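Guidance > Shared workspaces > Handling tasks > Sheet materials

How to set up and run a sheet-handling session
Issued by the Litwood site, November 12, 2020. Prepared by Wen-hsiung Tang and reviewed by Chelsea Wragg.

This page sets out the steps to be followed when soft sheet material is handled by hand for the teaching of automated handling tasks. It applies to all staff and visitors at Litwood and replaces the note circulated in September.

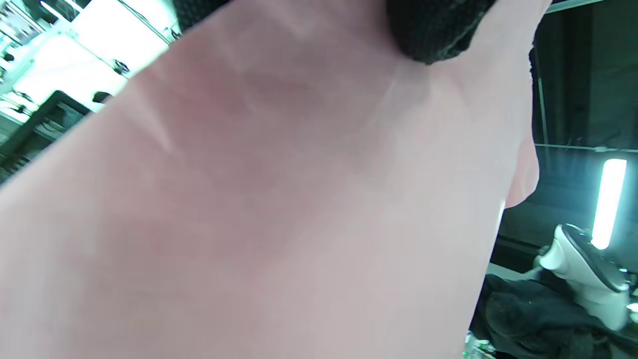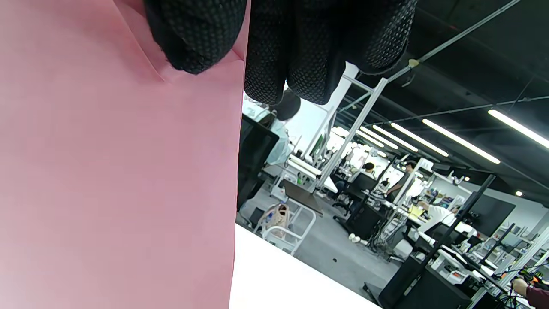
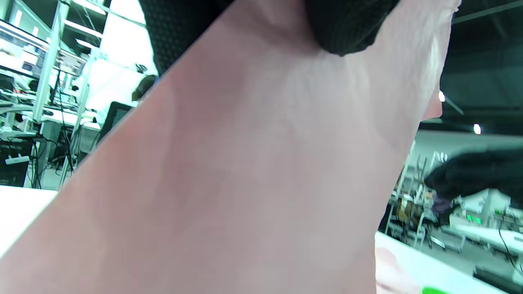 Hand protection is the first matter to be settled before a session begins. The operator should select gloves according to the material and keep to the same type for the whole session. Smooth sheet is best held in a glove with a textured surface, such as the black ones holding the pink sheet, and the fingers should rest on the upper edge so that the weight hangs freely. Where a sleeve is worn, the cuff must be close-fitting. Loose cuffs, bracelets and lanyards are not permitted at the table.

Step 1. Clear the table. Remove tools, cups and packaging. Personal clothing is to be kept away from powered equipment and must never cover a vent, a switch or an indicator light.

Step 2. Check the walkway. A width of 1000 mm is to be kept free behind the operator. Carts and bags should be moved to the wall before work starts.

Step 3. Agree the signals. Each session requires 2 people, the operator and an observer. The observer calls "hold" to pause and "stop" to end the task. Either person may call, and the call is obeyed at once.

Step 4. Lift the sheet. Take the nearer edge in one hand, raise it slowly, then bring the second hand to the opposite side. Do not pull the sheet tight. A sheet that shows a tear or a hard crease is to be set aside and marked.

Step 5. Lay the sheet down and withdraw both hands before the next trial is called.

Step 6. Complete the record. Enter the glove type, the sheet batch and any pauses on Form 923. Trials in which "stop" was called are kept in the record and marked as such.

Operators should take a break after 13 trials, or sooner if they wish. Hekel sheet and Larberg sheet are stored apart and must not be mixed within a session. Staff working on the Mahasneh project should also follow the cleaning schedule held at the site office.

Questions on this guidance should be sent to Chelsea Wragg. Requests to depart from any step must be made in writing and approved before the session takes place.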